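Clothing swap returns to Clolonville with a folding table and a longer day

The Clolonville clothing swap will be back on 19th November in the old Farkas shoe store on Nirik Street, with doors open from 8 in the morning until 5 in the afternoon. Last year's swap closed at noon, and several people who work mornings wrote in to say they had missed it.

Entry is free and so is everything on the tables. Visitors do not have to bring clothes to take clothes home.
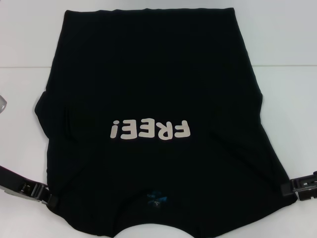
Ngọc Thái
Local News Reporter

The spring swap took in 564 pieces of clothing, according to the tally sheet kept at the door. Of those, 551 went home with someone. The rest went to the Bundis thrift store on the other side of the parking lot, which has agreed to take the leftovers again this time.

T-shirts were the largest group by far, and they also caused the most trouble. By mid-morning the shirt tables had turned into one long heap, and people looking for a certain size had to dig for it. This time shirts will be checked and folded before they go out, and there will be a separate folding table near the back for anything that gets unfolded during the day.

The method is a simple one. Each shirt is laid flat and smoothed out from the middle, the sides and sleeves are turned in, and the hem is brought up toward the collar. Shirts with a print are folded with the print facing up, so that a black shirt with "FREE!" across the chest can be told apart from a plain one without pulling it out of the stack. Sizes will be marked on cards at the end of each row.

Dark clothes will have their own table this year. Visitors said it was hard to spot stains and worn patches on black shirts under the store's old lights. Two lamps have been added, and people are welcome to carry a piece to the front window for a better look.
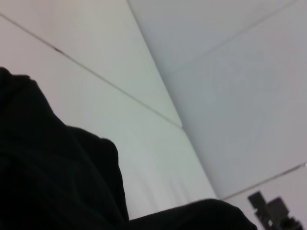
Black fabric in soft folds against a pale background.

Clothes can be dropped off at the store's side door in the week before the swap, between noon and 5. They should be clean and dry, with empty pockets. Small flaws such as a missing button are fine if a note is pinned to the piece. Underwear, swimwear and single socks will not be accepted. Shoes are welcome if the pair is tied together.

There is no limit on how much a person can take, but bags larger than a regular grocery bag should be left at the door. The fitting rooms at the back of the store will be open. The side entrance on Nirik Street has a ramp, and parking behind the building is free all day.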